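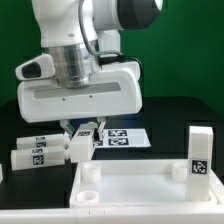
Vilela Wool Throw by Clukley

We have been selling blankets long enough to know that most people don't go looking for one until the first cold evening, and then they want it right away. The Vilela is the throw we keep on our own couches, and it's the one we'd hand you if you came in shivering. It is woven from lambswool with a soft twill face, brushed on both sides, and finished with a short twisted fringe that Glória Lobo still ties by hand at the long table by the window (she says it's restful, and we have stopped offering to help).

The wool comes to us already washed and spun, and Custódio Louro looks after the loom. He likes a slower setting than the manual suggests, so the cloth comes off a little looser and drapes nicely over your knees. A new one can feel slightly crisp for the first week or so - leave it over the back of a chair, use it every night, and it will settle down.
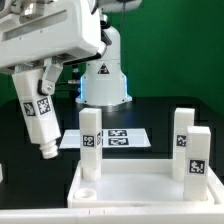 White tool with two square markers, over the dark table

Choosing a color

The Vilela comes in Oatmeal, Moss, Brick and a deep blue we call Harbor. Oatmeal is the undyed wool, so it varies a bit from one batch to the next. If you're buying two for the same room, please order them together and mention it in the notes, and Natália Paiva will pull a matching pair from the shelf for you.

Brick was meant to be a one-winter color, but so many of you wrote in about it last May that we brought it back!

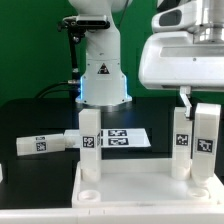

Harbor is the darkest of the four and will leave a little lint on pale upholstery at first. A good shake outdoors takes care of most of it.

Washing and storing

Wool doesn't need much washing, and airing it on a dry day will do more good than you'd think. When it does need a wash, use cool water and a mild wool soap, press the water out in a towel, and dry it flat in the shade. Please don't wring it, and keep it out of the dryer.

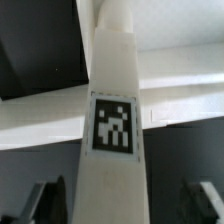 For the summer, fold it loosely and put it away clean in a cotton bag with a piece of cedar.

Orders and returns

Item number: 319
Packed and shipped within 7 days
Unused throws may be returned within 20 days
Fringe repairs: write to Albertina Frade at the shop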